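Monday, November 23, 2020

Slept terribly. The wind was going all night and the loose gutter over the back door kept knocking, so at five I gave up and made coffee and sat in the front room with the paint chips again. I've now spent so long looking at whites that I can't tell which ones are white. Benjamín says they're all the same and I should pick the one with the nicest name (he would, he's going home to his own finished kitchen after this).

## Where things stand

Floor is done!! I walked on it in my socks like a kid. The boards run toward the window the way I wanted and you can hardly see the patch by the old radiator pipe. Benjamín Benítez is a genius with a sander and I told him so, and he went pink and talked about grit for ten minutes.

The tile is another story. Grultham still can't say when the rest is coming. I ordered 385 back in August, I have 114 of them sitting in the hall, and the woman on the phone was very sweet and knew nothing. I've stubbed my toe on those boxes twice. Mom thinks I should cancel and go to the place out in Zarbridge, but I love that green and I'd be sulking over it every time I washed a cup.

Cooking is still the hot plate in the laundry room. Tonight was eggs again. I had big plans for a soup, got as far as finding the onions, and then remembered the good pot is in a box marked "misc" under four other boxes marked "misc." So, eggs! With a lot of pepper.

## Thanksgiving, sort of

It's just me and Mom this year, and we're eating at her place with the windows cracked and our coats on. My sister is going to call in at 2 and we'll hold the phone up to the pie. I'm sad about it and also a tiny bit relieved, because the thought of feeding the whole family off a hot plate made my eye twitch. I'm bringing the cranberry sauce and the green beans. Must ask Mom if she has foil.

Mrs. Karunaratne next door left a jar of lime pickle on the step with a note saying "for courage." I ate some standing up in the hall, out of the jar, and it nearly took my head off. I want to make her something back once I have an oven.

## Counters

I really thought I'd settled on butcher block, and then I spent the whole evening on the Wulel site and now I want marble, white with gray in it, with dark wood on top to warm it up. I keep going back to this one. I like how the reddish board looks against the stone, and the lemon sets the whole thing off.
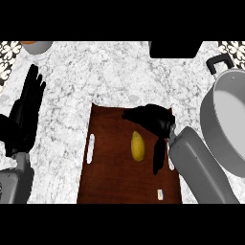
## To do tomorrow

- Call Grultham again, and be nice
- Ask Benjamín if the cabinets can hold up marble, and what he'd charge for the extra day
- Gutter!!
- Drop the $60 I owe Mom for the groceries in her mailbox
- Dig out the good pot
- Pick a white. Any white.

It's nearly eleven and the wind has started up again. Earplugs are in the bathroom drawer, I think, unless they're in misc.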